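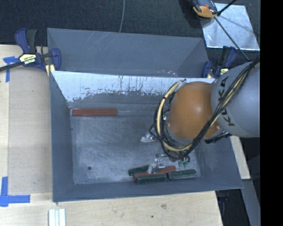
Gripper comparison, working meeting no. 6
Place: Vadcombe, test room and then small meeting room
Time: March, 14.00 to 15.35
Present: mechanical group, control group, one guest from Hirvonen (by telephone, until item 4)
Minutes: control group

1. Minutes of the last meeting
Accepted with one correction. In item 3 the closing force was given for the Jorkitz fingers, but the value belonged to the Cullen fingers. The table on the shared drive is already corrected.

2. Block picking from the bin
The control group reported on the picking runs with the KUKA arm. The log has now 1,228 attempts, both finger sets together. The task is the same as before: take one block from the bin, lift it, put it down again in the bin at another place.

With the Cullen fingers 78 per cent of the attempts ended with a block lifted. The Jorkitz fingers have not yet enough runs for a fair number, and it was agreed not to write any number for them in the report until they have.

Single blocks lying free are no problem for either set. Most of the failed attempts are of two sorts. The first is a block which lies close to the wall, where the wrist comes too near to the sloped side and the controller stops the arm. The second is a block lying partly on another one. The fingers then take both, or push the lower one away.

The mechanical group asked if failed attempts are counted also when the controller stops before the fingers close. They are. Hirvonen asked that these be marked with their own code, so that the arm is not judged together with the fingers. Agreed.

3. The bin
There was a longer discussion about the clamps. The mechanical group would like to screw the bin to the table. The control group is against it, as the bin must come off for the next part of the work. Decision: the clamps stay. Their position will be checked against the tape before each series, and the check will be written in the log.

The paint on the wall was also mentioned. The control group thinks that the uneven white surface disturbs the block detection. The mechanical group is not convinced. A short test with a plain sheet laid over the wall will be made, 20 attempts with and 20 without.

4. Controller
Hirvonen explained the new release. The slow-down near the walls can now be set for each side of the bin separately. It was not clear if the old settings are kept after the update. Hirvonen will ask and answer in writing. Until then nothing is updated.

5. Cables
The mechanical group reminded everybody to look at the cables at the wrist before turning the last joint by hand.

6. Actions
Separate code for controller stops in the log: control group
Test with the plain sheet: control group
Jorkitz runs to be continued, same speed as for Cullen: both groups
Written answer about the settings: Hirvonen
Second pair of Cullen finger pads to be ordered: mechanical group

7. Next meeting
In two weeks, same room, if the Jorkitz runs are finished. Otherwise one week later.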